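Pegs are harder than they look

I've been meaning to write up my stint teaching robots to hang out washing, mainly so my mum stops telling people I work in a laundrette. I do mornings at Clelleo, in the unit behind the station at Stostham, and my whole job is to show a pair of robot arms how a person would do a chore. You move, the arms copy, it all gets recorded, and then you do it again. And again!

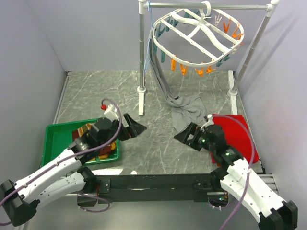 2 min read

The kit is two arms, one each side of the table, and a little rack at the back with one of those oval peg hangers on it (orange and teal pegs, same sort my nan had on the balcony). Small things go in the green tray on the left to begin with. The grippers are pointy and have no feeling in them whatsoever, so you're working by eye, and my first week was mostly me pinching thin air an inch from where I thought the cloth was.

Lucrezia Parisi trained me up. She has done more than 2000 of these and she's so calm about it. Her big tip was to stop trying to be quick. If you dither, the recording has dithering in it, but if you rush you yank the cloth and the whole hanger starts swinging, and then you've taught the poor thing to chase a moving peg. So: slow, steady, one arm holds while the other one opens the peg. I say that as if I can do it every time. My best morning so far is 22 good ones and I was unbearable at lunch.

The bit I hadn't expected is how much you have to think about your own hands. I've pegged out washing all my life and couldn't have told you which hand goes first. (Left, for me. Tamunoemi does it the other way round and we had quite the debate over the kettle.) We're both allowed, by the way, they want a mix.
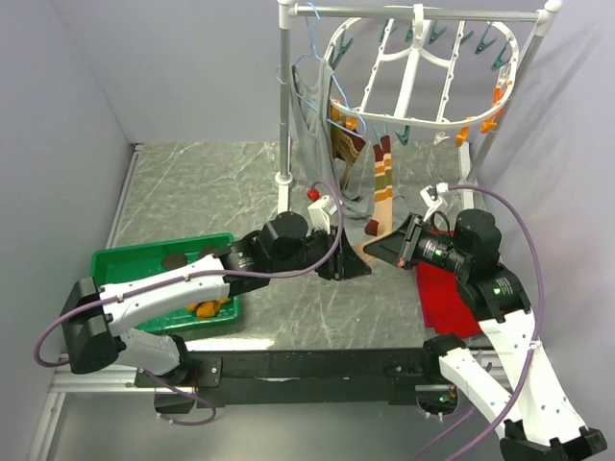

Issue 40

Socks are my favourite. The stripy one with the red toe and heel is a dream because you can see exactly which way up it is, and it hangs nice and long from the hanger. Small patterned bits are fiddlier, they scrunch up the moment you grab them and then you've got a ball and no corner to clip. The grey tank top is a different job altogether, it goes on the light blue wire hanger that hooks over the bar, and I still find getting a hanger into armholes with two grippers about as relaxing as parallel parking.

Arturo Bortolotti, who looks after the recordings, wants 1000 hanging runs from the whole team by the end of December. I think we'll make it if my wrists hold out. We start on folding after that, and Lucrezia says towels are lovely and fitted sheets are banned.

If anyone has a trick for getting a crumpled cloth open with just two fingers on each hand, please leave it in the comments. I'll try it tomorrow morning and report back.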